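Canine Periodontal Disease: Staging and Home Care
Unit 3 handout, R. Meinecke

Plaque mineralises to calculus within days if left undisturbed. Gingivitis (stage 1) is reversible – attachment loss is not. Record probing depths at each tooth; some 10 per cent of charts submitted last December omitted the molars.
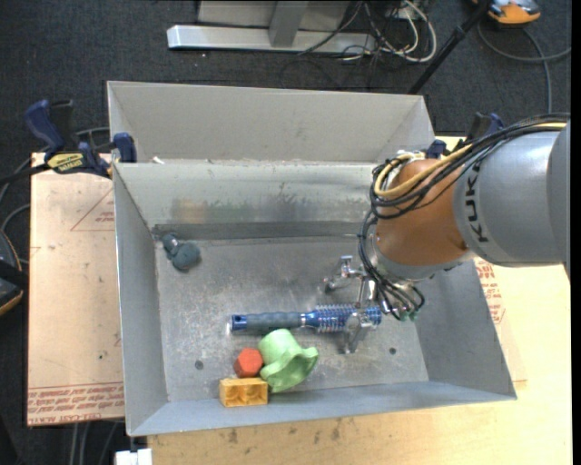 Mechanical plaque removal is the standard for home care. Owners should angle the bristles at 45 degrees to the gum line. A brush also turns up among loose items in a bin, as under the metal gripper; the one for the dog is stored dry and upright.

Reading: Petersen, ch. 18.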